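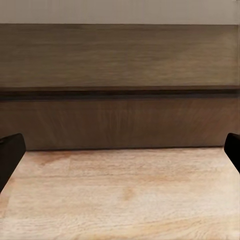
*Brown wood grain, with a dark groove along the bottom of the panel.*

The fall supper is coming up again in September, and I can hardly believe how quickly the sign-up sheet has filled! We have 29 families bringing a dish so far, and Nives Carbone has promised her bean soup — the one with the orange peel that people from Hestden still stop her on the street to ask about.

If you are new to Listia, please don't be shy about coming. You do not need to cook, and you do not need to know a soul. Just turn up at the Prusero hall any time after 6 and somebody will find you a chair (and, knowing us, a second helping).
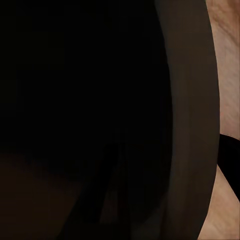 Abdul-Rahman Ankrah is driving over from Piras with bread from his sister's bakery, so we won't need rolls this year, but we could still use salads, and one more dessert without nuts. Please put your name and your ingredients on a card beside your dish. Last year we raised 331 dollars for the winter coat drive, and I'd dearly love to see us do a little better.
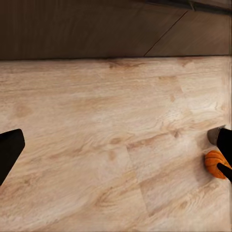 *Pale wood, wavy grain and a few knotty patches.*

Leave a note in the hall mailbox if you need a ride home.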